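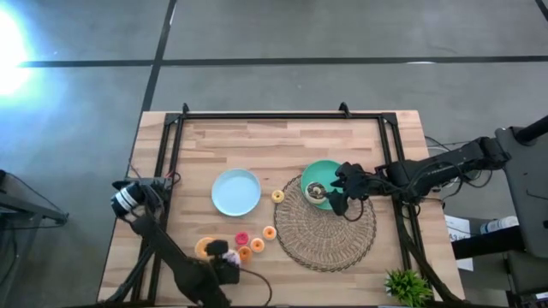 2025-07-10, notes on the oil finish tests

Fourth week of the hardening oil trial for the Grarkmont order. I write this down today so I don't mix it up later with the wax boards.

The boards from batch A (two coats, wiped after 15 minutes) feel dry to the hand but still smell of oil when I hold them close. Batch B had three thinner coats and smells less. I did not expect this, I thought more coats means longer smell. Maybe the thinner coats let the air in better. I need to repeat it before I tell it to Albers as a fact.

Weights from this morning, board B2: 1,611 g. Before the first coat I have no number for this board, only for B1 and B3, so B2 is useless for the uptake calculation. My mistake. For the next batch please weigh every board before the oil and write the number on the back in pencil, not on tape. The tape from June left a pale square on two of the boards and I had to sand them again.

Sanding: everything was done to 180 and then water on the surface to raise the grain, dry overnight, 240 again by hand. The ash boards from Orkov raise much more than the maple. On ash I think one more round of water is worth the time.

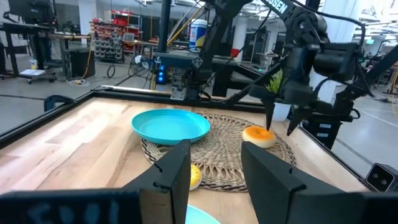 Water drop test, five drops per board, covered with a glass so they don't evaporate. After one hour:

- A1, A3: light ring, gone by lunch
- A2: dark ring near the knot, still visible
- B1, B3: no ring
- B2: no ring, but one drop ran away when I put the glass on it, so only four count

Coffee is on the list for tomorrow. Red wine also, if someone brings it.

The Nirnia oil is finished except for a little in the bottom of the can, and there is skin on it. I strained it through a paint filter but I don't trust it for test boards. It can be used for tool handles. The new can should be ordered in the same lot if they still have it, otherwise we start the comparison again from zero. Price on the last invoice was 243 for the big can – please check if this was with delivery.

Rags: hang them flat outside on the line, one layer, and then in the metal bin with water. Yesterday I found one folded on the bench. It was cool, but please don't do this.

To do before September: end grain test, second round of ash, ask Albers if they want matte or satin.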